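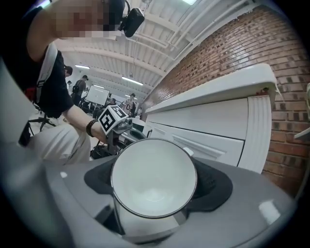
Moving the tracker off the laptop

2018-08-22

I spent most of this week on latency again. The hand-held grippers give us two streams, the wrist camera and the pose from the marker cube, and the two have never agreed on what time it is. For slow demonstrations it hardly shows. With anything quick, the pose lags the image enough that the trained policy closes its fingers late.

The old set-up stamped each message when it arrived at the laptop. That was my doing, back in May, when we only had one gripper and I wanted something working by the end of the day. Camera messages come in over USB and get held up whenever the disk is busy, so the stamps wandered. I measured the gap by tapping the gripper on the bench and looking for the bump in both streams. On a good run it was under 20 milliseconds. On a bad one it was 37, and it could change halfway through a recording.

Zainab's suggestion was to stamp everything at the driver and let the recorder sort it out later. So Skelia, our recorder, now keeps both times, the driver's and its own, and writes them to the log. A separate pass lines the streams up afterwards. It fits one offset for each stretch of recording and throws an error if the offset jumps. I'd first written it to smooth over the jumps, which was a mistake – it hid a loose cable for two days.

The second change was to the pose filter. We lose the cube whenever a hand or the object gets in the way, and the filter used to hold the last pose and then snap to the new one. Now it marks the gap, and the alignment pass decides whether to fill it. Short gaps get a straight interpolation. Long ones split the episode in two. Suleiman would like a proper motion model in there and he is probably right, but I wanted to see how far the simple version went.

I reran the back catalogue, 400 episodes, and 30 of them came out split. Most of those are bowls and plates, where people turn the wrist right over to get a grip on the rim. A second tracking camera would help more than any filter.

Still to do: the alignment pass reads the whole log into memory, and the viewer shows recorder time when it ought to show driver time. Folasade has started on the viewer. I'll put the offset plots up once I've fixed the axis labels.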